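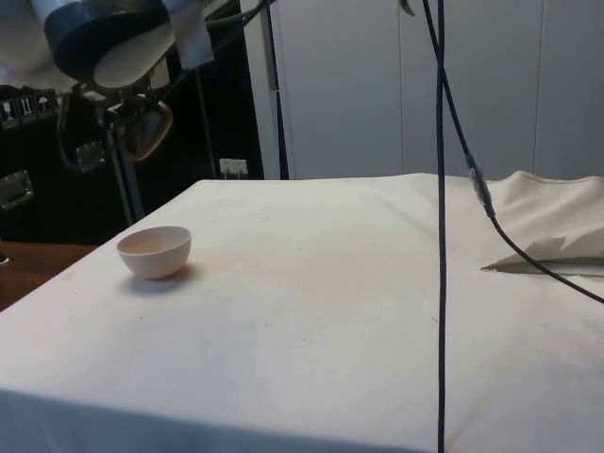

About us

Hi, and welcome to Rulberg Sourdough School! I'm the one who answers the emails, teaches nearly all of the classes and sweeps the flour up afterward, so if you've written to us, you've been talking to me.

I never set out to run a school. I worked in insurance claims, I had a small apartment with a bad oven, and one winter I got it into my head that I was going to bake a decent loaf of bread. It took me months. My early loaves were flat, gray and so sour my neighbor asked if something was wrong with them (something was). But I got there in the end, and then people at work started asking how, and I started having them over on weekends, four to a kitchen table that really only fit two. When the line for a spot got longer than the table could handle, I went looking for a room.

The room I found is on Lavoie Street, up one flight of stairs over the shoe repair place. It used to be a dance studio, so the floor is lovely and the acoustics are terrible. If you're in a morning class you'll hear the heels being hammered on downstairs from nine o'clock. You get used to it faster than you'd think!

What we teach

The class most people start with is First Loaf. It runs over 2 mornings, back to back, and you shape your dough on the first one and bake it on the second. I used to squeeze the whole thing into one long day with dough I'd made the night before, and people went home happy enough, but then they'd write to me a week later completely lost about the overnight part. So now you do the overnight part yourself. You pick your basket, put your name on it and leave it in our fridge.

After that there's Rye and Seeds, which is my favorite to teach and the messiest by a mile, and Flatbreads, a shorter evening class with a lot of eating in it. In April and again in the fall I run a pizza night, and those go quickly — sign up for the mailing list if you want a fair shot.

We also do a kids' class during school vacations. They make rolls. They make them into snakes and hedgehogs mostly, and they're better at judging when dough is ready than their parents are, I swear.

The starter

Everybody goes home with a jar of it. Ours is called Nekeo, after a typo on the very first label, and it has been going since the apartment days. It likes a warm shelf and a mix of white and whole wheat flour, and it will forgive you for going on vacation. By my reckoning nearly 300 jars have gone out the door so far, and I love hearing where they end up. One is on a houseboat. Another went to a school cafeteria, where I'm told it makes the Friday-style dinner rolls every lunch of the week.

If yours dies, come by and I'll give you another. I won't ask questions.

Flour, ovens and other things people ask about

Our bread flour comes from Jevex, a small mill a little over an hour north of us. I drive up there myself, partly for the flour and partly for the diner next door to it. You can buy the same flour from us in small bags after class, but please don't feel you have to. Supermarket bread flour makes very good bread, and I baked with it for years.

You don't need a fancy oven either. A heavy pot with a lid will get you most of the way, and we bake in pots in First Loaf so that what you learn here works at home.

Classes are small, and I'd like to keep them that way. I tried bigger groups for a season and spent the whole time shouting over the far end of the room. If a class is full, ask to go on the waiting list — people do cancel, usually the afternoon before.

Finding us

We're at 118 Lavoie Street, green door, second bell. There are stairs and no elevator, I'm sorry to say, so if that's a problem send me a note and we can talk about a class at the community kitchen on the corner, which is all on one level. Parking is easiest behind the library. Wear shoes you don't mind getting floury, bring a bag that can hold a warm loaf, and eat some breakfast first, because the bread won't be ready until close to noon.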